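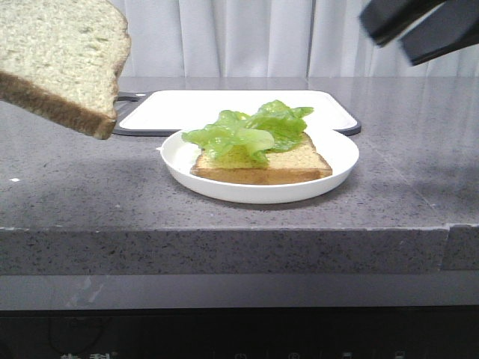

I have eaten some kind of lettuce sandwich for lunch most working days since January. I didn't plan it as a project. I bought a head of green leaf lettuce for a dinner, used three leaves, and had to do something with the rest.

Lettuce in a sandwich used to annoy me. It slid out the back on the first bite, or it made the bread soggy by noon. I now think most of that was how I handled it. I would tear off a wad, rinse it, shake it over the sink twice and put it straight on the bread.

What I do now takes a few more minutes. I pull the leaves off one at a time and rinse each one under cold water, with the stem end up so the grit runs off the frilly end. Then they go on a dish towel. I roll the towel up, leave it on the counter while I get everything else out, and unroll it when I need the lettuce. I owned a salad spinner for years, a Kitico, and gave it away last March. It took up half a cabinet.

The bread is plain white sandwich bread. I go back and forth on toasting. Toast holds up better under a lot of lettuce, and soft bread is nicer with a spread. Some days I toast the bottom slice only, and I have no complaints about that. If I toast it, I let it sit for a minute or two first. Hot toast wilts the lettuce and the whole thing tastes steamed.

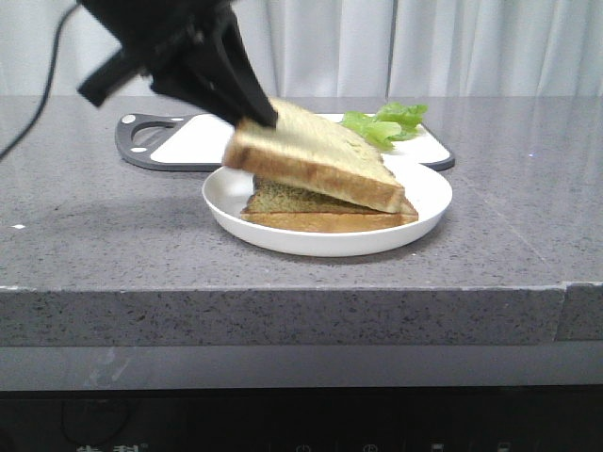
Cutting corner to corner is a habit from childhood, and I have kept it. I find the halves easier to pick up, and they fit on a small plate. I use a bread knife even on soft bread. A chef's knife squashes it unless it is very sharp, and mine is not.

For a spread I rotate between three things. One is mashed avocado with salt and lemon. One is a green olive spread from Gatchalian, a small grocery near my office, which comes in a 200 gram tub and lasts me a little over a week. The third is mayonnaise with whatever herbs are getting old in the refrigerator. The spread goes all the way to the crust on both slices. It keeps moisture out of the bread, and it also gives the lettuce something to stick to.

I used to prepare everything right on the counter. Now I get the board out first, even for one sandwich, and put the plate in front of it. The leaves get sorted on the board and the sandwich gets built on the plate. Cleanup is one board, one plate, one knife. 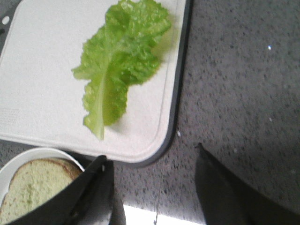 One leaf on the board, before sandwich duty.

I cut out the thick part of the rib if it is wide at the bottom. On smaller leaves I leave it in and press it flat with my palm until it cracks. A flat leaf stays where you put it. I fold the big ones once across the middle, so the frilly edge and the cut end are both on the same side.

The order matters a little. Spread, lettuce, salt on the lettuce, then cheese or egg if there is any, then the top slice. With tomato, I put it between two leaves and keep it off the bread completely. If the sandwich has to travel, I pack the tomato separately in a little Cikix box and add it at my desk.

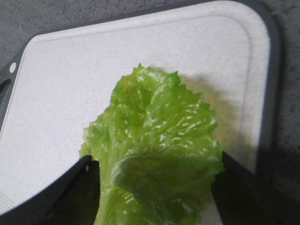
894 words in the full series so far | 3 min read

Picking a good head is worth a minute at the store. I look at the cut end first. If it is brown and dry I put it back. The outside leaves can be a bit torn, and I don't mind that, but the middle should feel firm when you squeeze it gently. At home I keep the head unwashed in a bag with a paper towel, and change the towel when it feels damp.

Next I want to try growing some in a window box. I have the box and a bag of soil, and no seeds yet.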